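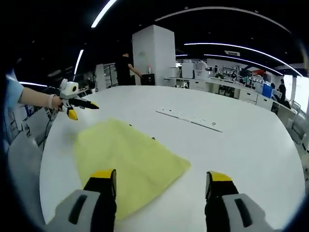

List: handtools-users
Subject: Re: Inder hand-held grippers, worth the money?
Date: November 9, 2024

On the list, a member wrote:

> We are thinking of hiring a pair of the Inder grippers from Grasa
> for cloth folding. The price list says 361 a month per pair, or 968
> to buy. Has anyone used them on anything softer than boxes? Do the
> yellow tips hold thin fabric? And is the support any good?

We have had two on hire since April, so I can answer most of this.

The tips are fine on towels and sweatshirts. Thin lining is harder. You have to come in low and pinch a fold, and new people take a day or so to get used to it. We work on a big white table in the open office, one person on each side when the task needs it, and the cables are long enough for that. 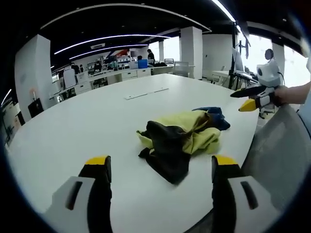
Dark fabric is where we lose the most recordings. Black on a white table comes out as one flat patch if the exposure is left on auto, so set it by hand before you start. Grabowska, the software that comes with the hire, lets you save this as a preset. It will also reject any recording under 90 frames, and you can't turn that off in the version we have.

Support is slow but they do answer. One finger went stiff in the second month and Grasa swapped the whole unit. We paid the postage.

If you expect to make fewer than 100 recordings, hire. Past three months the sums favour buying. I have not tried the Naltamska kit, which is lighter on paper, and would like to hear from anyone who has.

Spare tips are not in the box. Order them with the first delivery.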